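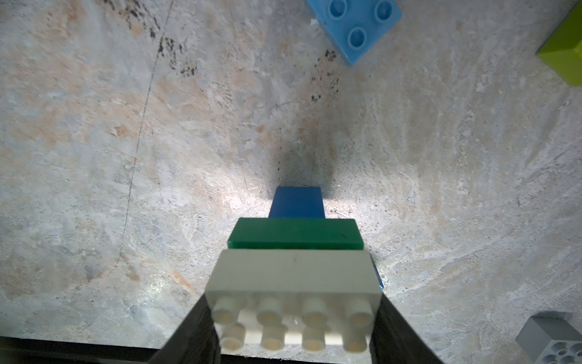 The change that made the biggest difference for us was training the wrist-view model on undoing a stack before we ever asked it to build one. I know I've gone on about this in the Monday chat, but the results are finally good enough to write up properly, so bear with me! Every recording of bricks coming apart gets played backwards, and the reversed version becomes a lesson in putting them together. The nice part is where it helps. When the gripper has a white brick and there's a green one and then a blue one lined up past it, the brick in the fingers takes up so much of the view that a model trained only on forward builds has to guess at the last bit of alignment. Play a pull-apart backwards and the alignment is exact at the moment of contact, for free.

Marisol asked about this, and I'd rather answer on the list than in private:

On 2022-05-28, Marisol Montoya wrote:
> Gifty, I read the Hotari notes and I like the idea, but I'm stuck on
> one thing. Pulling bricks apart takes a hard tug and then they let go
> all at once. Run backwards, that's a brick that jumps into place with
> no push behind it. How does the arm learn to press? And does any of
> this carry over to two arms, or is it a one-arm trick?
>
> Also, please say how much data went in. The notes only say "a small
> set" and Alois and I have a bet on.
>
> Marisol

You're right about the tug, and it's the weak spot of the whole thing. We don't reverse the forces at all. The reversed recordings teach position and finger angle only. Pressing comes from a second, much smaller set of plain forward builds, 10 of them, done by hand with the leader arms. Stono (the little network that decides when to press) sees only those. For the bet: 60 pull-aparts and 10 forward builds. I hope Alois said something silly like a thousand.

How we run it

1. Stack the bricks by hand, any order, any colors. Scatter a few extras on the table.

2. Take the stack apart with the arms, recording the wrist cameras and the fixed one. Go slowly near the moment of release. If a brick shoots off sideways, throw the take away.

3. Cut each recording into single-brick pieces with Furero and reverse them. Aurelia's script does both now and it's a joy to use.

4. Line up the fixed view with the wrist views. You want a moment with the stack standing between the two grippers, like the one below with lime green sandwiched between two blues, and the right gripper pointing down next to it.

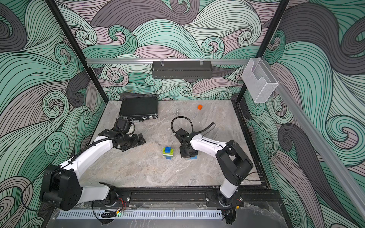 5. Train on the reversed pieces first, then add the forward builds for the last part of training. Mixing them from the start was worse in every run we tried.

On the two-arm question: yes, it carries over, and I was so happy to see it. One arm steadies and the other places, and since pulling apart needs a holder too, the roles come along with the reversed data. The trouble starts at 4 bricks high. Up to that height the steadying arm does its job, and past it the stack leans and we're back to luck. Seraina thinks the holder should grab higher up. I think she's right but I haven't tried it.

The other failure we see a lot is on the way back to the stack. The fingers are open, the wrist camera is full of marble, and the bricks sit down in a corner of the view. The model has very little to steer by there, and it sometimes just hovers. Our reversed pieces hardly cover that stretch, because the cutting step drops most of the travel between bricks. I'd love ideas.

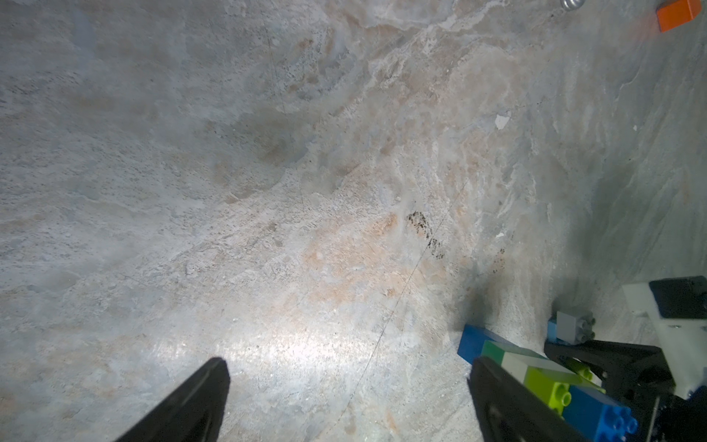
Wrist view, fingers apart over bare tabletop, bricks at lower right.

I'm tempted to keep 2 seconds of travel on each side of every cut and see if that fixes it. If someone has tried reversed demos with softer parts (foam, rubber, anything that gives) please write back, even if it went badly. I suspect the position-only rule breaks down there.

Marisol, the training settings are in the Hotari folder, so go ahead and break things.

Gifty Gyamfi

Related messages
Furero: cutting long recordings into single steps (Aurelia Thaler)
Re: Where should the holding arm grab? (Seraina Eberhard)
Wrist camera glare on shiny tabletops (Alois Aebischer)
June call: agenda items wanted

Dzene list archive | Contact the list owner | Messages belong to their authors | Back to top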